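Dividend Cuts and Share Prices: How Small Investors React to Bad News
Final report, Introduction to Financial Markets
Submitted 16/05/2022

Background

Our course asked each group to pick one question about the stock market and answer it with data we could collect ourselves. We chose dividend cuts. A dividend is the part of a company's profit that is paid out to shareholders, usually every quarter. When a company lowers that payment, the share price tends to fall on the day of the announcement. The textbook explanation is that the cut tells investors something about the future that they did not know before.

We wanted to see how much of the fall stays. If the price recovers within a few weeks, then part of the first drop was an overreaction. If it does not recover, then the market was right to mark the shares down.

We also ran a small trading exercise with other students, using made-up companies, to see whether people with no experience sell too quickly after a cut.
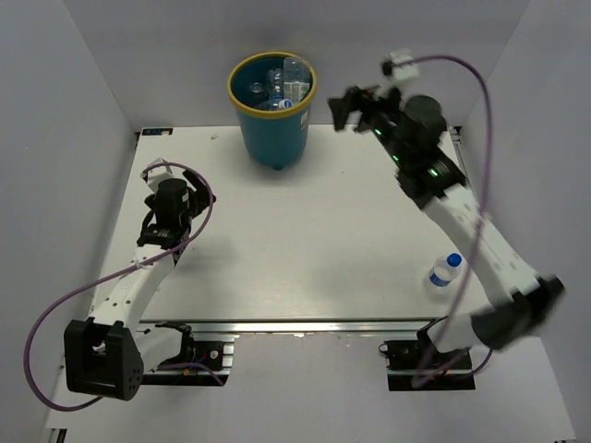

Data

We put together a list of companies that announced a lower regular dividend during the sample period. We left out companies that stopped trading within three months of the announcement, and companies that announced a merger in the same week. We also left out special one-time dividends, because their ending is expected. After these steps we had 33 announcements.

For each one we recorded the closing price on the day before the news, on the day itself, and on each trading day after that for 15 days. We did the same for a broad market index. All together this gave us 1,648 price records, counting the index prices, the extra days before each announcement that we used as a check, and a few companies where we kept a longer series.

Prices were entered in a spreadsheet by two members of the group and then compared. Where the two entries did not match, we went back to the source. Most of the mismatches were typing errors. A few came from stock splits, where one of us had used the adjusted price and the other had not. We used adjusted prices everywhere in the end.

Method

We used a simple version of an event study. The announcement day is called day zero. For each company we took the daily return and subtracted the return of the index on the same day. What is left is the part of the move that the general market does not explain. We then added these up over the following days and took the average across all companies.

A fuller version would first estimate how strongly each stock usually moves with the market. We tried this for a handful of companies and the pattern was close to the simple one, so we kept the simple one for the whole sample. Our instructor pointed out in the March review that this choice can matter when the market itself is moving a lot. We agree, and we come back to this under Limits.

We split the sample in two ways. The first split was by reason given: companies that said they needed the cash for investment, and companies that said earnings were weak. The second split was by whether the cut came together with the quarterly results or on a separate day.

Results from the price data

The average company fell on day zero compared with the index, as expected. The size of the drop varied a lot. Several shares hardly moved, and two went up. In both of those cases news articles from the weeks before had already said a cut was likely.

After day zero the average return compared with the index was slightly positive for the first week and then flat. The recovery was small compared with the first drop. By the end of our window, most of the loss was still there.

Splitting by reason gave us the clearest result in the report. Companies that named investment as the reason fell less on the first day and recovered a larger share of it. Companies that named weak earnings fell more and kept drifting down for several days before leveling off. The second split did not show much. Cuts announced with quarterly results had bigger price moves in both directions, but it is hard to say which part belongs to the dividend and which part to the earnings.

We also looked at trading volume for the part of the sample where we could get it. Volume jumped on day zero and was back near its normal level by day four or five in most cases. The shares that kept drifting down were also the ones where volume stayed high the longest.

The trading exercise

For the exercise we wrote short profiles of three companies. Bandodov was a shipping company with steady profits and high debt. Niro made kitchen appliances and had been growing. Laskowska was a regional bank. Each profile was half a page and included five years of dividends and earnings.

Players started with 700 points and could buy or sell at the posted price in each round. Prices were fixed in advance and did not respond to what the players did. We told players this at the start, so that they would not try to guess each other's moves. In round four, Bandodov and Niro both cut their dividends. Bandodov said its profits were under pressure. Niro said it was opening a new plant.

We kept track of orders in Rusteo, the shared worksheet tool that our department uses for class exercises. It worked well for collecting orders but it saves only the last entry in each round, so when somebody changed their mind we lost the first answer.

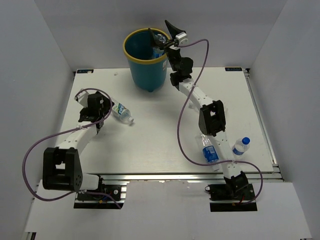 Most players who held Bandodov sold at least part of it in round four. That was a reasonable choice given the profile, and the posted price continued to fall in the next two rounds. More surprising to us was that many players sold Niro as well, even though the reason for the cut was stated in the same sentence. In the written comments after the game, several of them said they had seen the word "cut" and acted on it. Others said they did not want to hold two losing shares at the same time and picked the one that was easier to let go.

Players who sold Niro in round four ended the game with fewer points on average than those who held it. The posted price recovered in round six, as we had planned. We do not want to read too much into the point totals for that reason. The more useful finding is how people explained their choice.

Very few players moved money into Laskowska after the cuts. We had expected it to be treated as the safe choice. Most of those who sold kept the points as cash until the end.

Limits

Our sample is small and was not chosen at random. We found announcements by searching news pages, so companies that get more news coverage are more likely to be in it. Leaving out companies that stopped trading probably makes our results look better than they should, since those would have been some of the worst cases.

The reasons for the cuts are the ones the companies gave. A company with weak earnings may prefer to talk about investment. We read the announcements separately and compared our labels, and we disagreed on a few of them. Those were settled by discussion.

The simple index adjustment treats every stock as if it moved exactly with the market. Utilities and banks do not, and both are in our sample.

In the exercise, players had no money at stake and knew the game would end after eight rounds. Several of them had taken the same course and had heard the lecture on dividend policy.

What we would change

We would use a longer window. Three weeks was enough to see the first recovery but not enough to see if it lasted. We would also collect the expected dividend before each announcement, if a source for it can be found, so that a cut everyone saw coming can be told apart from one that came as a surprise.

For the game, we would run half of the groups with the reason for Niro's cut on a separate line and half with it in the same sentence as before. The order of the two announcements should be changed between groups too. All of our players read the Bandodov news first.

The spreadsheet with the adjusted prices and our labels was handed in with this report. The company profiles and the round-by-round price list are in the appendix.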